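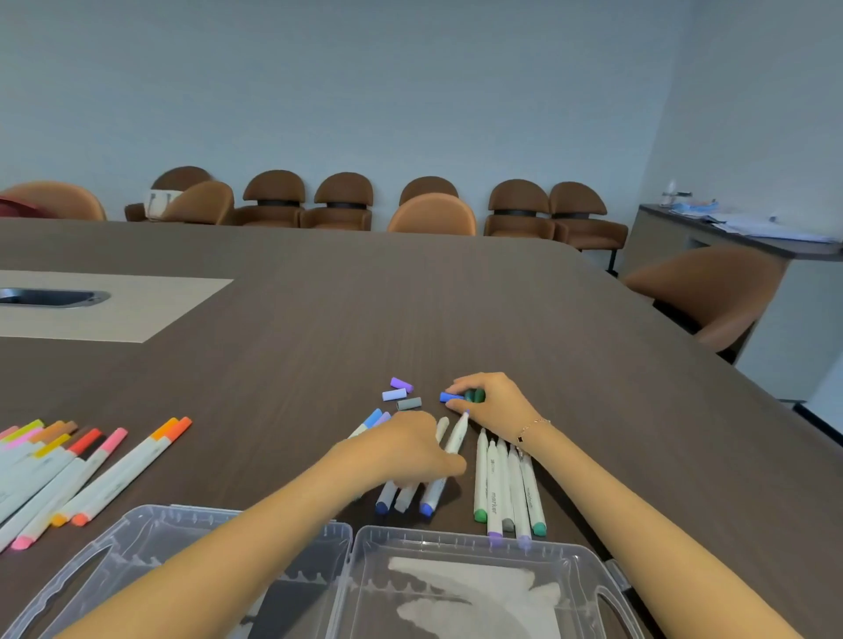 The markers had belonged to my aunt, and before that they had belonged to nobody special, just a stationery counter in Pirkateck that was closing down and let her have the whole box for 49 cents and a promise to use them. She didn't use them, of course. She put them away in the cupboard behind the good plates, and when the plates came to me the markers came too, wrapped in the same newspaper.

I brought them to the office in December, when the heating had gone out on the second floor and all of us in accounts had been moved up to the meeting room with the long dark table. It was a handsome table, much too good for us. We ate sandwiches on it anyway. Dobos had sent word that the big order was on hold until after the holidays, and so there was really very little to do up there except keep our coats on and listen to the radiator think about things.

Somebody before me — my cousins, I suppose, years back, on some rainy visit — had gotten into the box and put every cap back wrong. There was a blue cap on a brown pen and a purple cap on a yellow one, and so on all the way down, as if they'd been shuffled like cards. I had meant to give them to my niece for her birthday, and I couldn't give a child a box of lies. So I pulled off the caps and started over.

You would think it's a simple job, putting a green cap on a green pen. But there are greens and greens. There's a dark one like the pines behind my aunt's house, and there's one that leans over toward blue and can't make up its mind. The grays are worse. And the lavender and the pale lavender and the purple that has a little gray in it are like three sisters who all answer the telephone in the same voice. I held caps up to the window. I laid pens side by side and squinted. I put the warm colors off to my left, the pinks and oranges and browns, because those I felt sure of and they could wait.

The woman from Vedex, who had the other end of the table and was supposed to be going over our books, watched me for a good long while over the top of her glasses. She had been with us for 3 weeks and had said, in all that time, perhaps 200 words, most of them numbers.

"That one's wrong," she said.

I looked down. I had the gray pen and what I'd taken for a gray cap.

"That's lavender," she said. "It's only the light."

I took it over to the window and she was right, and I told her so, and she nodded and went back to her columns. But a minute later she had moved one chair closer, and a few minutes after that another, bringing her tea along with her each time as if the tea had been the one to suggest it. By four o'clock she was sitting right across from me with her sleeves pushed up.

She told me her mother had worked at the Allora mill, in the dye room, matching thread. Her mother could look at a button for as long as it takes to sneeze and then walk down a wall of 93 blues and put her hand on the very one. People used to bring her things, a scrap of curtain or a glove, and once a man came in with a single petal folded up in his handkerchief, and he wanted a scarf made in just that pink before the petal turned.

"Did she manage it?" I asked.

"She told him to come back with a fresher petal," said the woman from Vedex, and she laughed so hard she had to set down the purple.

I told her about my aunt, then, and the good plates, and how I had always believed she was saving the markers for something and never once thought to ask what. It got dark outside the way it does that time of year, all in one go, and one of us must have gotten up to turn on the lamps, though I don't remember which. The colors all changed again under the lamps, naturally, and we had to do the greens over.

When every pen finally had its own cap she tried a few of them out on the back of an invoice, making little short strokes, neat as stitching. The yellow was dry. The browns were dry. The coral gave about an inch and then faded to a scratch. But the blue went clear across the page, wet and bright, and around the corner, and she kept it going down the margin while I put on my hat and looked for the newspaper to wrap them in.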